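Coats, Hooks and the First Ten Feet: notes for the Givbridge talk

(title up while people sit down, don't start till the door's shut) 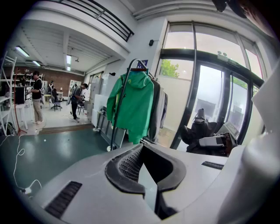
Tanko Bassey thinks the coat rack is the only piece of furniture in an office that everybody uses and no one ever picks out. He put that in the margin of my first draft. Then underneath, smaller, he asked if I really had half an hour on it. I do. Slightly less now bc of the intro.

OPEN
Hello, thanks, Ekaette Garba, I do entryways. Ramivon, then Farnon, now on my own. Keep it short, they have the handout.
Show of hands: who hung their coat up today? Who has it on the back of the chair? Wait for the laugh. Don't wait too long.
Point at the slide. Thin black metal rack, green hooded jacket, dark gray coat next to it, lighter gray things beyond. And over by the glass, a black chair with something dark draped over it. Rack in the room, chair still gets used. That's the talk.

PART ONE, WHY CHAIRS WIN
A chair is where you're going anyway. Rack is a stop.
People won't make a stop on the way in. They will on the way out if they can see it from where they sit.
Farnon survey, we asked 78 people where their coat was right then. More than half had to turn around and look. Say that slowly, it gets a reaction.
Hangers: full-shoulder hangers need two hands. You've got a bag, coffee, phone. So the coat goes over the chair, "just for a minute."
Hooks need one hand. Loop on the collar is enough, hood works too. Hangers are kinder to the coat. Have both.
DON'T do the umbrella story here, goes in part three.

PART TWO, WHERE TO STAND IT
Near the door but past the swing of the door. Everybody gets this wrong, me too, Ramivon lobby, 2 racks, door hit one of them all winter.
Not in front of the glass if you can help it. Sun fades the side that faces out, bright colors go first. My own red raincoat has one pink sleeve. (hold up sleeve if I remembered to bring it)
Big windows pull chairs toward them, chairs pull coats. If you have a wall of glass like the one on the slide, plan for a coat on the chair and give it somewhere better to be within a few steps.
Under a mezzanine: good spot, mostly dead space anyway, lower ceiling makes it feel like an entry. Check the light. Dark coats in a dark corner, people take home the wrong one. Happened at Chukwu twice in June, in JUNE, so imagine January.
Leave room on both sides. A rack shoved in a corner is half a rack.
Question that always comes up here is can it go by the desks. Yes if it's freestanding and nobody has to squeeze past a seated person to reach it. Otherwise no.

PART THREE, HOW BIG
Winter coats are fat. Measure with winter coats. Everyone measures in May with a cardigan.
Allow a hand's width per coat, then a bit extra for hoods and backpacks.
Long coats need clearance underneath, kids' coats don't, visitors' coats you have no idea.
Thin frames look great in a bright room, I like them a lot. Load them evenly. Heavy things toward the middle, and if the base is narrow put weight low down. Boot tray works for this and you needed one anyway.
Budget slide: I did a whole small office entry for 200 dollars. Rack, tray, a row of hooks, a mat. Mat was the most expensive thing and the one I'd spend more on.
Umbrella story. Keep it to one minute!! Bucket, wet carpet, the mysterious smell, end on the smell.

PART FOUR, CLEARING IT OUT
The permanent coats. Every rack has them. Farnon had 11 that belonged to people who'd left the company, one of them had a sandwich voucher in the pocket, expired.
Twice a year, tag everything on a Monday-type morning, no wait just say "tag everything in the morning." Whatever still has a tag on two weeks later goes in a box. Box gets a date. Then donate.
Tell people before. Then tell them again. Email doesn't count, put a note on the rack itself where thier hand goes.
Spare jacket for the office, one, in a loud color, for running out to the mailbox. People love this. Nobody steals it bc everyone knows it.
Empty hangers: keep a few. A full rack tells a visitor to hold on to their coat, and then they sit in the meeting with it on their lap.

IF THERE'S TIME
Shoes. Probably not time.
Scarf question (they go in the sleeve).
Lockers vs. open rack, Tanko has opinions, point at Tanko.

CLOSE
Go back to first slide, leave it up.
Homework: tomorrow stand at your own front door holding a bag and a coffee and try to hang up a coat. Count the steps. Write to me with the number, address is on the handout.
Thank Givbridge for the room. Questions till 4:30, then we have to be out.
GET CABLE BACK FROM THE LECTERN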